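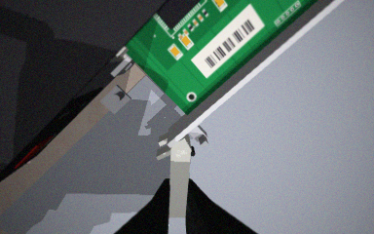 Green circuit board, black chip near the top

Who played the sister in Wiltano?

Asked by Lionel Ferrand

My partner and I are 18 episodes into Wiltano and we're having a disagreement that has outlived dinner. The actor who plays the older sister, Hồ – is she the same person who did the bakery drama Vikavura? Same voice, I swear, but the hair colour is doing a lot of work. The credits go by at the speed of a parking fine.

2 answers

Mỹ Đồng
Different people. The sister in Vikavura was recast after season 2, so you could be thinking of either one, and neither is in Wiltano. The woman who plays Hồ came out of theatre and had done two small TV parts before this, one of them a corpse. She was a good corpse. If your streaming app has a cast tab, it's under the episode and not under the series, for reasons known only to the app. Pause on the title card and scroll down.
The voice thing is fair, though. They had the same dialect coach, if the Cavico podcast is to be believed, and I'd believe it on most things except release dates.

cavico_fan
pretty sure its the same actress, my mum says so and she's seen both. also Wiltano gets good again in November when the dad comes back

Comment from Lionel Ferrand
Thanks Mỹ. I have lost the argument and am on dishes. Could have done without the bit about the dad.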